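Gulside parcel station, two-arm cell
Hand comparison: pre-run safety checklist with comments

Hands under trial: Carbone and Garau, both worn with black gloves. Complete the list before each block of picks and leave comments in place for the next shift.
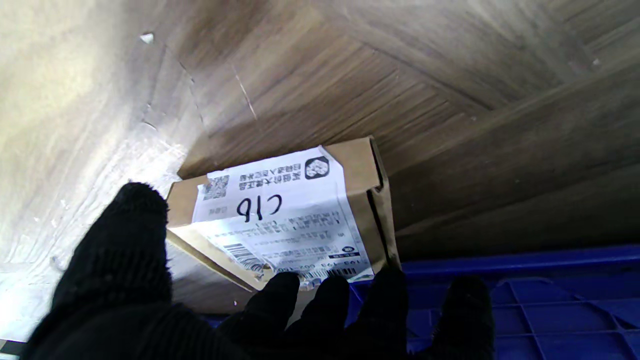
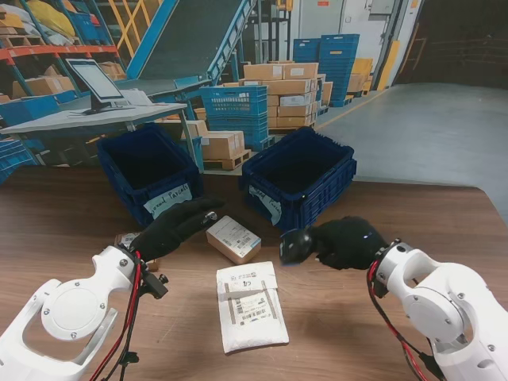
Overall view of the station, directly above this line. Wrist views follow.
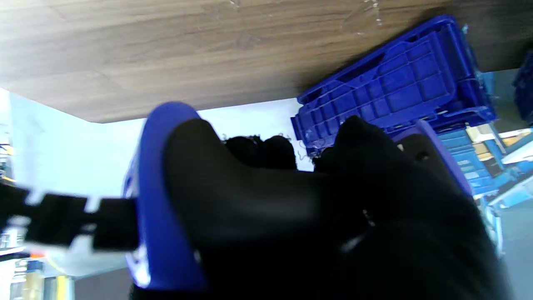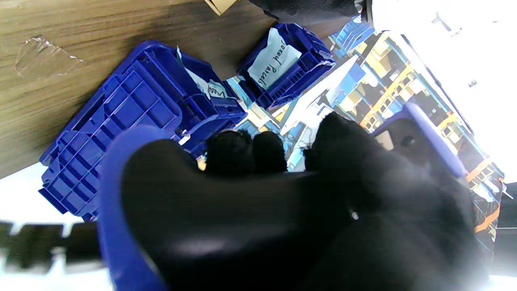 *Page last changed: 30 November 2022*

## Before power-on

- [x] E-stop tested from both sides of the table
- [x] Joint cap screws tight, both arms
- [x] Cables clear of the wrist through full rotation
 - Comment: left bundle rubbed at full roll. Re-tied with more slack.
- [ ] Glove cuffs secured
 - Comment: Garau cuff creeps toward the fingers after almost 102 picks. Open until Coddale sends the longer cuff.

## Table and crates

- [x] Crates inside the reach marks, tags readable
- [x] Loose film and tape removed from the table
 - Comment: check again between blocks. Clear film is hard to see on the wood grain.
- [x] Walkway closed off

## Hands

- [x] Grip force limit set to 17 N
- [x] Fingertips checked for wear through the glove
- [x] Wrist cameras checked for glare
 - Comment: glare is worst with the wrist rolled outward. Exposure lowered one step; repeat for each hand.

## Log

Carbone: 1,774 cycles, no faults.
Garau: 173 cycles, one thumb stall on a padded mailer. Restarted after inspection.

Do not swap hands with the controller live. Next full inspection: February.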